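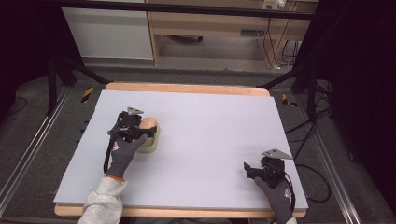
Thank you for the quick reply about the Haveo crew lists. I have now compared the copy from Kusudton with the printed naval register, and they do not agree on the year when the ship was paid off. The reading goes slowly.

> On 1 February 2020 you wrote:
> The Haveo carried 31 men when she left for the survey. Does the list give their ages at entry?

It does, but for 7 of them the age is struck out and corrected in another hand. The rank of midshipman is written in full each time. I could not find the second surgeon at all; perhaps he joined in September, with the stores ship Detik.

If a member has the Abeysekara index of officers, please look under "Haveo, survey service" and send me the page number.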